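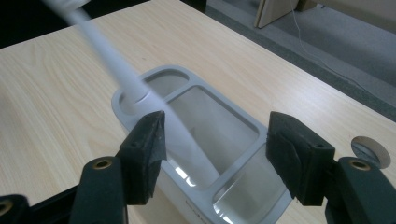 When the woman who runs Jevley opened the door to her stillroom, she apologised first for the smell and then, a moment later, took it back. "I don't know why I say sorry for it," she laughed. "It's orange peel and gentian, mostly, and I've stopped noticing unless I've been away for a week." I noticed it all right, and I'm fairly sure my coat still does.

Jevley makes one thing, a bitter orange aperitif, and makes it slowly. The peel sits in spirit for 18 days, and the gentian goes in later, in a muslin bag that she lifts out by taste. "There's no chart on the wall," she said. "I try it before breakfast, when my mouth is still honest, and if it makes me pull a face then it's been in long enough." Her first proper batch, three winters ago, filled 80 bottles, and most of those went to friends, neighbours and a very patient postman. Last year's came to 1042, every one of them corked at the long table where we had our tea.

The fruit comes through Provetti, an importer she found after a good deal of ringing round, and it arrives in December, when the skins are at their oiliest. "You've got to drop everything for it - I peeled right through my own birthday," she said, sounding rather pleased. The bottles are from Brosex, heavy-shouldered things with a short neck, which she chose over a taller one she liked better because the tall one wouldn't stand up in her fridge door.

I asked how it ought to be drunk, and she was generous about it. Over ice with soda is her own habit, but the bar at Debnath has been pouring it with dry cider, and she has come round to that in a big way. "I was quite sniffy when they rang me," she admitted. "Then I went in, had one, and stayed for supper!"

A smaller bottle is coming this summer, meant for presents, and she is still arguing with herself over the label. She had two versions propped against the teapot and asked which I preferred. I said the green. She said everyone says the green, and poured us both another cup.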